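Hand-held gripper demos: how should I start and end each one?
Posted by Savita Bansal in Teaching by Demonstration
Apr 22, 2018

Hello everyone, and thank you in advance for reading, as I do tend to go on a bit. I've been lurking for quite a while and this is my first proper post, so do be gentle!

We are teaching our arm at Trallitz to pick up small parts and drop them in a tray, and we're doing it with hand-held grippers. You carry the gripper about, do the job yourself, and the recording becomes the lesson. I much prefer it to the remote control we used in March, which made my wrists ache and gave us very jerky movements (mostly my fault, I'm sure).

We now have 572 recordings, and my trouble is with the beginnings and ends of them. Some of us start with the gripper already close to the part, others wander in from the other side of the room, and at the end people simply lower their arm whenever they feel finished. The arm has picked up all of it, bless it. It does the pick rather nicely and then dithers over the tray as though it has forgotten why it came in.

We also show a marker cube to the gripper's camera between takes, held up in one hand, and I'm not certain that everybody holds it up for long enough, or at a sensible distance. 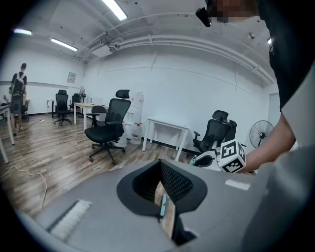

Gaurav Awasthi
Hello Savita, and welcome! Your dithering arm sounds so much like ours did last year that I had to smile. I'd look at the ends first. If half your people hover over the tray and the other half drop the part and go, the arm has no clear idea what being finished looks like. We agreed on one ending: open the fingers, lift straight up by a hand's width, hold still while you say "one, two" under your breath, then stop recording. It felt very silly for the first morning and after that we all did it without thinking.

For the starts I'd be looser. Let people begin from different places, but within reach of where the real arm could be. Walking in from across the room is no use to an arm that is bolted to a bench, so trim those bits off.

As for the cube, keep it still and keep your fingers off the printed squares. Check a take straight away and do it again if the markers weren't picked up. You don't need to throw away the 572, by the way. Trim them all to the same sort of ending and try training again before you record any more.

Ankit Grewal
More data. We had 3,756 takes on Nillow and the wobble went away on its own.

Bhupendra Lodhi
I'd be a little careful with Ankit's advice, kindly meant as it is, as more takes with muddled endings may just give you a more confident muddle. I'm with Gaurav on trimming. The one thing I'd add is to have 2 people watch a handful of takes together and agree where each one should stop. My colleague and I disagreed on nearly every clip to begin with, and it was well worth the pot of tea.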